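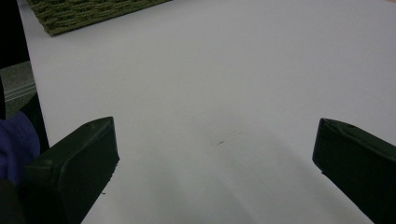 Work Table Inspection - Cirkby, ground floor
February 19, 2019
Inspected by: Katia Negri
Table: Flakberg, white top, unit 4
Previous inspection: August

1. Top surface
Flatness: Pass. Straightedge laid both ways and corner to corner.
Finish: Pass with comment. Smooth and matte. Tiny marks in the middle of the top, none of which catch a fingernail. Leave as is, check again next time.
Staining: Pass.
Edge banding: Pass on three sides. Lifting slightly at the rear left corner - reglue before the strip snags a sleeve.

2. Frame and legs
Leg bolts: Fail at first check, front right loose by half a turn. Tightened during inspection, now Pass.
Leveling feet: Pass. Height set to 700 mm at all corners.
Crossbar: Pass. No cracks at the welds.
Side load: Pass. Slight sway before the bolt was tightened, none after.

3. Loading
Rating label: Missing. The August sheet lists the table for up to 100 kg, evenly spread. New label to be ordered from Rozīte, part 636.
Shelf under top: Not fitted.

4. Surroundings
Clearance behind table: Pass.
Power strip: Fail. Lying on the floor where a chair can roll over the cord. Mount it to the rear rail.
Lighting: Pass. The Flamero lamp holds its position with the arm fully extended.
Floor: Pass.

5. Cleaning
Use a damp cloth and mild soap only. Scouring pads leave shiny patches on a matte top, and these cannot be polished out. Unit 2 was damaged this way and its top is due for replacement.

Comments
L. Ní Bhriain: Power strip mounted, cord clipped along the rail. Corner glued and clamped overnight. Item 3 stays open until the label arrives.
K. Negri: Agreed. Table may be used in the meantime for light work. Recheck the front right bolt after one month - if it has moved again, replace the lock washer.

Status: Open, one item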